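Warum hält eine Jacke warm?
Wärmedämmung einfach erklärt - für Kinder ab der dritten Klasse

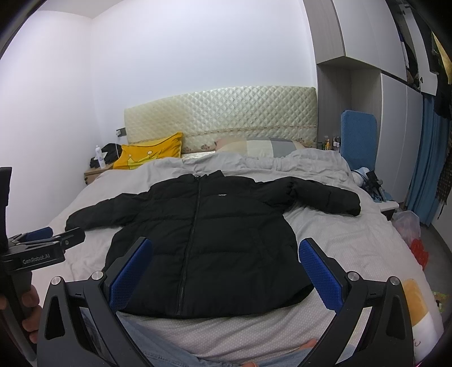
Was ist Wärme überhaupt?

Alle Dinge bestehen aus sehr kleinen Teilchen. Das gilt für Wasser, für Luft, für Holz und auch für deinen Körper. Die Teilchen sind so klein, dass man sie mit bloßem Auge nicht sehen kann. Sie bewegen sich ständig. In einem warmen Gegenstand bewegen sie sich schnell, in einem kalten Gegenstand langsamer.

Wie warm etwas ist, gibt man mit der Temperatur an. Gemessen wird sie mit einem Thermometer. In Deutschland verwendet man dafür die Einheit Grad Celsius, abgekürzt °C. Wasser gefriert bei 0 °C und siedet bei 100 °C.

Wärme wandert immer in dieselbe Richtung: vom wärmeren Ort zum kälteren Ort. Kälte kann nicht wandern. Wenn jemand sagt: "Mach das Fenster zu, die Kälte kommt rein", dann ist das ungenau ausgedrückt. Durch das Fenster strömt kalte Luft herein, und Wärme geht aus dem Zimmer verloren.

Drei Wege der Wärme

Wärmeleitung: Zwei Dinge berühren sich, und die Wärme geht vom einen auf das andere über. Die schnellen Teilchen stoßen die langsamen an. Ein Metalllöffel in heißem Tee wird deshalb bis zum Griff warm. Metalle leiten Wärme gut. Holz, Kork, Wolle und vor allem ruhende Luft leiten sie schlecht.

Wärmeströmung: Flüssigkeiten und Gase können sich bewegen und dabei Wärme mitnehmen. Über einem Heizkörper steigt warme Luft auf. An ihrer Stelle strömt kühlere Luft nach. Auch Wind gehört hierher. Er trägt die warme Luft weg, die sich dicht an deiner Haut befindet.

Wärmestrahlung: Diese Art der Wärmeübertragung braucht keinen Stoff, in dem sie sich ausbreitet. So gelangt die Wärme der Sonne durch den leeren Weltraum bis zur Erde. Auch ein Lagerfeuer strahlt Wärme ab, und dein Körper ebenfalls.

Dein Körper als Heizung

Die Temperatur im Inneren deines Körpers liegt bei etwa 37 °C. Damit sie gleich bleibt, erzeugt der Körper ständig Wärme. Die Energie dafür kommt aus der Nahrung. Die Muskeln sind besonders stark beteiligt. Beim Rennen wird dir warm, und bei großer Kälte beginnst du zu zittern. Beim Zittern spannen sich die Muskeln sehr schnell an und lassen wieder locker. Dabei entsteht zusätzliche Wärme.

An einem Wintertag ist die Luft draußen viel kälter als deine Haut. Die Wärme wandert also nach außen ab. Kleidung kann diesen Vorgang nicht vollständig anhalten, aber sie kann ihn verlangsamen.

Eine Jacke erzeugt selbst keine Wärme (ausgenommen sind Jacken mit eingebauter elektrischer Heizung). Eine Jacke, die im kalten Flur hängt, ist genauso kalt wie der Flur. Erst wenn du sie anziehst, bekommt sie eine Wärmequelle, nämlich dich.

Die Aufgabe der Luft

Luft, die sich nicht bewegt, leitet Wärme sehr schlecht. Einen Stoff mit dieser Eigenschaft nennt man Dämmstoff. Das Problem ist, dass Luft normalerweise nicht stillsteht. Schon eine kleine Bewegung genügt, und sie strömt davon.

Eine Steppjacke ist deshalb mit einem lockeren Material gefüllt. Das können Daunen sein oder Fasern aus Kunststoff. Daunen sind die feinen Federn, die bei Enten und Gänsen unter den Deckfedern liegen. Zwischen den vielen dünnen Ästchen oder Fasern befinden sich kleine Hohlräume mit Luft. Dort kann sie sich kaum noch bewegen.

Die dicken Streifen einer Steppjacke heißen Kammern. Zwischen ihnen verlaufen Nähte. Ohne diese Nähte würde die Füllung mit der Zeit nach unten rutschen. Oben wäre die Jacke dann dünn und unten sehr dick. An den Nähten selbst ist weniger Füllung vorhanden, dort geht etwas mehr Wärme verloren. Manche Hersteller setzen deshalb schmale Stoffstege zwischen Außenstoff und Innenfutter. Der Abstand bleibt dann auch an diesen Stellen erhalten.

Der Außenstoff ist dicht gewebt und hält den Wind ab. Eine Kapuze schützt Kopf und Nacken. Der Reißverschluss ist eine Schwachstelle, denn durch die Zähnchen kann Luft dringen. Bei vielen Jacken liegt darum innen ein Stoffstreifen dahinter.

Warum nasse Kleidung nicht wärmt

Wasser leitet Wärme mehr als zwanzigmal so gut wie ruhende Luft. Wird die Füllung nass, verdrängt das Wasser die Luft aus den Hohlräumen. Nasse Daunen kleben außerdem zusammen und werden flach. Kunststofffasern behalten ihre Form besser, wenn sie feucht werden. Dazu kommt die Verdunstung: Wenn Wasser verdunstet, nimmt es Wärme aus der Umgebung auf. Diese Wärme stammt dann zum Teil von deiner Haut.

Auch Druck schadet der Dämmung. Wer eine Jacke lange Zeit fest zusammengepresst lagert, findet sie später flacher vor. Man sollte sie dann ausschütteln, damit wieder Luft hineinkommt.

Wie machen es die Tiere?

Vögel plustern sich bei Kälte auf. Ein Rotkehlchen sieht im Winter fast kugelrund aus. Es ist nicht dicker geworden, es hat nur mehr Luft zwischen den Federn.

Füchse und Rehe bekommen im Herbst ein dichteres Fell. Zwischen den kurzen Wollhaaren sitzt die Luft, die längeren Haare darüber halten Regen und Schnee ab. Im Frühjahr fällt das Winterfell aus.

Robben und Wale leben im Wasser und nutzen vor allem eine dicke Fettschicht unter der Haut. Man nennt sie Blubber. Fett leitet Wärme schlechter als Wasser und lässt sich nicht wegspülen.

Versuch: Das eingepackte Glas

Du brauchst: drei gleiche Schraubgläser mit Deckel, einen Wollschal, ein dünnes Baumwolltuch, ein Thermometer, eine Uhr, Papier und Stift. Lass dir beim Einfüllen des Wassers von einem Erwachsenen helfen.

1. Fülle alle drei Gläser gleich hoch mit warmem Wasser von 40 °C.
2. Schraube die Deckel zu.
3. Wickle das erste Glas in den Wollschal und das zweite in das Baumwolltuch. Das dritte bleibt ohne Hülle.
4. Stelle die Gläser nebeneinander in einen kühlen Raum. Sie sollen sich nicht berühren.
5. Warte 14 Minuten. Miss dann in jedem Glas die Temperatur und schreibe sie auf.
6. Verschließe die Gläser wieder und wiederhole die Messung nach weiteren 14 Minuten.

Das Wasser im Wollschal sollte am wärmsten geblieben sein. Sind die Unterschiede bei dir klein, dann war der Raum vielleicht zu warm - oder der Schal lag nicht überall am Glas an. Du kannst den Versuch auch mit Eiswürfeln durchführen. Lege in jedes Glas gleich viele. Im Wollschal schmelzen sie am langsamsten. Eine Dämmung bremst die Wärme nämlich in beide Richtungen.

Kleine Worterklärungen

Dämmstoff: ein Material, das Wärme schlecht leitet
Daune: feine, weiche Feder ohne festen Kiel
Kammer: mit Füllung versehener Abschnitt einer Steppjacke
Verdunstung: Übergang von flüssigem Wasser in Wasserdampf unterhalb der Siedetemperatur

Text: Maribel Restrepo
Zuletzt geändert: 21. März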